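Stacking and Unstacking Glazed Bowls on a Cloth-Covered Counter

Kitchen Notes, Storage and Handling
Written by Nicanor Cuesta
Last revised in June

Contents
Scope
What you need
Preparing the surface
Checking the bowls
Building the stack
Taking the stack apart
Moving the stack to a shelf
Common faults
Weights used in these notes

Scope

These notes cover deep, round, glazed bowls of one shape, stored one inside another. They do not cover flat plates, lidded dishes or bowls with handles. The method was written for the Adgate kitchen, where the bowls are stacked on the counter after drying and then moved to an open shelf. It applies to any short stack that is built on fabric.

Glazed bowls fail in storage in two ways. The rim chips when it is struck from the side, and the inside glaze picks up gray rub marks from the unglazed foot of the bowl above. Both are handling faults. A cloth under the stack reduces the first. Clean, dry contact surfaces reduce the second.

What you need

Bowls of matching size, washed and fully dry
One woven tablecloth or heavy dish cloth, large enough to extend past the work area on every side
A dry lint-free towel
Paper liners or thin felt rounds (optional)
A shelf with at least a hand's width of clearance above the finished stack

Preparing the surface

1. Clear the counter and wipe it down. Crumbs under a cloth act as rollers and will let it creep.

2. Spread the cloth in a single layer. Do not fold it double to get more padding. A folded edge under a bowl foot is enough to tilt the whole stack.

3. Flatten the area where the stack will stand. Press outward from the center with the flat of the hand. Wrinkles elsewhere on the cloth can be left alone.

4. Pick a spot well inside the hem. If the cloth has a printed or stitched grid, set the foot of the bottom bowl inside one square, clear of the stitching. Double stitching is slightly raised on most cloths, and a narrow foot that straddles it may rock.

5. Keep plates in a separate area of the cloth. A stack of bowls is wider at the top than at the foot, so leave space for the rims as well as for the base.
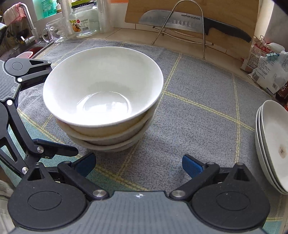 Checking the bowls

1. Run a dry fingertip once around each rim. Set aside any bowl with a rough spot. A small chip will scratch every bowl it is nested with.

2. Turn the bowl over and check the foot. If the foot ring is unglazed and gritty, rub it lightly against the foot of a second bowl, then wipe both. A few turns are sufficient.

3. Dry the foot ring again even if the bowl looks dry. Water collects in the recess inside the ring and ends up in the bowl below.

4. Look into the bowl at a low angle to the light. A glossy interior should give a clean reflection. Dull streaks are detergent film or metal marks. Wash off the film. Metal marks need a mild paste cleanser and a soft cloth.

5. Sort by height as well as by diameter. Bowls from different batches can share a rim size and still nest at different depths. In the Adgate set, the older Väisänen bowls sit lower than the Koris replacements and are kept in a stack of their own.

Building the stack

1. Place the heaviest bowl first. Set it down flat, release it, and press lightly on opposite sides of the rim. It should not rock. If it does, move it to a flatter part of the cloth.

2. Place a liner in the bowl if the foot rings are unglazed.

3. Hold the next bowl by the outside wall with both hands, just below the rim. Lower it straight down. Do not slide it in from one side.

4. Let it settle under its own weight. Pushing down wedges the walls together, and wedged bowls are the usual reason for breakage later on.

5. Check the gap between the rims. It should be even all the way around. An uneven gap means the upper bowl is off center or a liner has folded over.

6. Repeat up to a maximum of 5 bowls. Beyond that the load on the bottom foot is still acceptable, but the stack becomes difficult to lift with a straight back and both hands low.

Taking the stack apart

1. Steady the lower bowls with one hand against the outside wall.

2. Grip the top bowl at the rim with the other hand, thumb outside and fingers inside, or the reverse. Either grip puts the wall between two contact points. Use light, even pressure.

3. Lift vertically until the foot is clear of the rim below, then move sideways.

4. Set the bowl down on the cloth with its mouth up. Do not place it rim down on the bare counter.

5. If a bowl will not release, do not twist it. Fill it with cold water, stand the outer bowl in warm water, and wait a few minutes before trying again. Avoid large temperature differences.

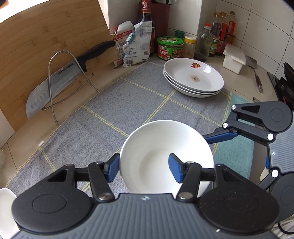 Deep white bowl, mouth up, on the gray woven cloth.

Moving the stack to a shelf

1. Lift with both hands under the bottom bowl. Never lift a stack by the top rim.

2. Carry it against the body at waist height.

3. Put the foot down on the front of the shelf and slide it back on a liner. Stacks on a bare Ravdale wire shelf need a board or mat beneath them, as the foot ring can drop between the wires.

4. Leave a finger's width between neighboring stacks, measured at the widest rim.

Common faults

Stack leans: foot on a wrinkle, seam or crumb. Unstack fully and start again. Do not correct a lean by pushing the top bowl.

Gray marks inside the bowls: foot rings dragging on the glaze. Use liners and lower the bowls straight down.

Musty smell: bowls nested damp. Rewash and air dry mouth down on a rack.

Cloth creeps on the counter: smooth countertop, light cloth. Use a heavier weave or put a thin rubber mesh beneath it.

Weights used in these notes

Väisänen deep bowl: 1,003 g
Koris deep bowl: 1,028 g
Felt round: 9 g

Weigh your own bowls before setting a shelf limit. Glaze thickness varies between batches.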